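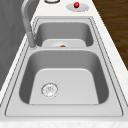 Most of the bad task specs I read in this course go wrong in the nouns, so we're going to spend week two on writing rules a robot can be held to. "Clear the sink" sounds fine until you ask what the sink is. In the Brunora kitchen it's a double basin, there's a little orange object resting at the drain of the far one, and a bright red knob on an oval plate back on the counter. Does the orange thing count? (Yes, it's in a basin.) Does the knob? I'd say no, but a spec that only says "remove colored objects near the sink" has just sent your arm after a fixture. So that's where we start!

## Rule 1: Name the region, then the thing

Write the region first and write it tightly. "Inside either basin, below the rim" is good. "At the sink" is bad, and I will circle it in red every time. Then say what counts as loose and what counts as fixed. Faucets, strainers, drain covers and anything bolted down go on a **do not grasp** list, by name, before anybody plans a single motion.

Last September's group at Fakthorpe ran 348 episodes on a spec with no fixed list. They threw out 261 of them, mostly arguing over whether a tug on the faucet was a failure. It was a long month.

## Rule 2: Hazards get checked before goals

I want a hazard pass at the top of every run, even in simulation. People love to skip it in sim (no water, no current, who cares?), and then the same habits walk straight over to the real bench. My order goes like this:

1. Electrical items on or near a basin
2. Sharp or unidentified items in a basin
3. Food in reach of the work
4. Open doors in the path of the arm

If item 1 comes back positive, the run is on hold. No water task starts, and the policy doesn't get to "just move it real quick" unless moving it is the task you wrote down.
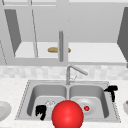
*Fig. 2. Brunora sink with the cabinet open: hair dryer on the right rim, bread roll up on the shelf.*

Try the hazard pass on Fig. 2 before class. The hair dryer is an easy one, that's item 1 and we stop. The black object in the left basin is the one I want you to fight about. I can't tell you what it is, maybe a small tool, maybe a clip, and under my rules "can't tell" means item 2 until someone labels it. Both cabinet doors are open as well, so write down what your arm's clearance is and where you got that figure.

## Rule 3: Say what the robot does when it isn't sure

The default in the Wanus controller is to pick the most likely label and carry on. Turn that off. For our work, an unsure label means stop, hold position, log it and ask. It makes for slower runs and grumpier students, and I'm fine with both.

Give it 3 asks per run, then end the run as "incomplete," which we don't lump in with "failed." Please keep those two columns apart in your logs, I beg you.

## For next time

- Read the Donati checklist, all 17 lines of it, and mark any line you couldn't test in sim.
- Rewrite "clear the sink" for the Brunora kitchen in five sentences or fewer.
- Include your do not grasp list. The big red sphere in front of the basin divider needs a decision too, loose or fixed, and one sentence on why.

Bring it on paper if you can, we'll be swapping and marking each other's.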